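Plulten Street Newsletter
12 Oct 2020

The Great Sorting Debate, Continued

By Mared Ellis

Last month's item on the lost and found brought in more mail than the parking story did, which tells you something about all of us. Most of it was in favor of the new metal bins. I remain unconvinced, and since I have the column again, I get to say why.

The pitch, for those who missed it, came from Danjuma Mohammed. Stop sorting found things into labeled shoeboxes (toys, eyewear, sports, kitchen, other) and put them all in one open bin by the side door. People would walk past, look in, spot their own stuff and take it home. The shoeboxes had lids, and Danjuma's view is that a lid is where a lost thing goes to stay lost.

Fine as far as it goes. I did spend two Saturdays last January writing those labels, so weigh my opinion accordingly. But I went and looked in the bin before writing this, and what I found was a softball with dark green stitching, purple sunglasses, a blue building block and a cup on its side. Who is that for? A parent hunting for one block out of a set of 400 is not going to check next to a softball. And sunglasses lying on bare metal are going to get scratched, whatever anyone says about the bin being "easy to wipe down."

Asabe Odukoya wrote to say that the mix is the whole point. Her son lost a glove at the Meston picnic and she only found it while looking for a lunchbox. I believe her. I also think that one glove is being asked to carry a lot of argument. She did not find the lunchbox.

Weidong Bai sent in figures, which I appreciated. By his tally, 44 items were claimed in the last stretch of the shoebox system. He has no number for the bins yet and neither does anyone else, so when people tell me the bins are "working much better," I would like to know what they are measuring. A bin can look emptier for all sorts of reasons. Things get thrown out. Things get taken by people who rather like them.

There is also the question of small stuff. Keys, earrings, the back off a remote control. The bins have holes in the floor, small ones, but I can think of an earring that would go straight through. I suggested a saucer. I was told a saucer would "start us back down the road to boxes." Maybe it would! I don't see the harm in that road.

To be fair to the other side, the labels were never perfect. We had a long disagreement over whether a water bottle was sports or kitchen, and "other" was always the fullest box by a mile. Nnamdi Akinola says he gave up looking after opening 5 lids and finding his own handwriting on a note inside one of them.

So the bins stay until the Gape Road meeting, when we'll take it up again. If you have lost anything, go and look. If you claim something, please write it on the sheet by the door, so that we have a count to argue over.

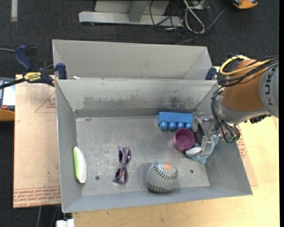
Side Door Hours

Open until 5 on weekdays. The key is with Weidong. Please knock hard, as the bell is still out.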